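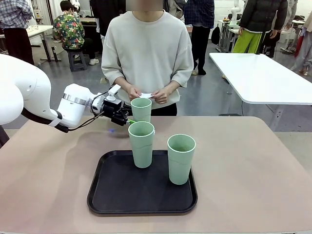

Ravindran Kartha told me to skip the talks at the Honkanen open day and spend the whole time at the tables in the big room. The talks go online later, he said, and the tables don't. I took his advice and I'm glad I did, although I did sit through the first ten minutes of the welcome because I'd already gotten a chair.

The building is out past the Wulley warehouse and it took me a while to find the right door. There was coffee. They gave me a sticker with my name on it, spelled right, and a map of the room that didn't match the room very well. The doors opened at 10 in the morning and they let us in 30 at a time, so the place never got packed.

Most of my time went to the cup table. The job is simple to explain. Pale green plastic cups and a black tray, and a white arm that reaches in from the side with a black gripper on the end. The cups go on the tray. I have loaded a dishwasher every day of my adult life and never thought of putting a cup down as a hard thing to do.

Genivaldo Coutinho was answering questions there and he was patient with all of us. He said the cups were picked on purpose. They're light, they're all the same color, and when one stands in front of another it hides part of it, so the system has to work out where one cup stops and the next one starts. A thin plastic cup also gives when you squeeze it. If the fingers close too far the cup goes out of shape, and if they don't close far enough it slides.

I asked how often it works. He said that in their last full test before the open day they ran the task 100 times and had 16 failures. He didn't dress that up. Most of the failures were on the placing side, where the bottom of a cup caught the raised rim of the tray and tipped. I would have guessed the grabbing was the problem.

A man next to me asked if it would be faster with a suction cup on the end. Genivaldo said probably, for that one job, but they want the same hand to do other things too. They have a folding task planned for the fall under the name Huvier, starting in September if the schedule holds. He wouldn't say much more about it.

What surprised me was how slow it all is. I had in my head those factory videos where everything whips around. The pace at the cup table was closer to a careful person setting out glasses at somebody else's house. After a while I liked it. You have time to see the fingers line up and to make your own guess about whether they're in the right place.

They also handed out a one-page sheet about Cinik, the software they use for planning the moves. I read it twice on the bus and followed maybe half. The part I did follow was about choosing a path that keeps the arm from knocking over the cups it has already placed, and I wish I'd read it before I got there.

I left at 4. Parking is free on the side street, and the restrooms are down the hall past the elevators.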